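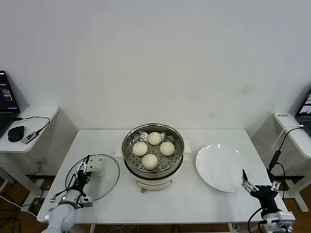

On Friday our evening class visited the student robotics club in Flomham. The club has 2 rooms above a bakery, and 236 steps of my phone were spent only on finding the right door. Teun Van Dijk, who leads the project, let us stand quite close.

The task is called Ondrejka: two arms take steamed buns from the pot and put them on a plate.

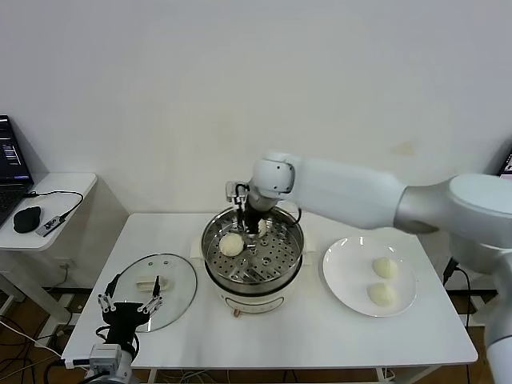 The students told us that the soft dough is the difficult part – with too much force the bun keeps a mark. They have recorded 400 tries and want 800 before the Orlow competition in October. I asked if I may practice also, and they said yes, but only with the lid.

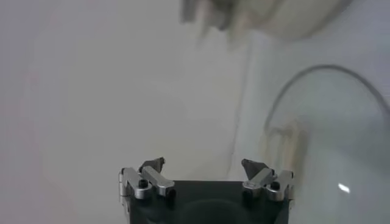 One of the grippers, open, from close by

We left at 8 with many questions.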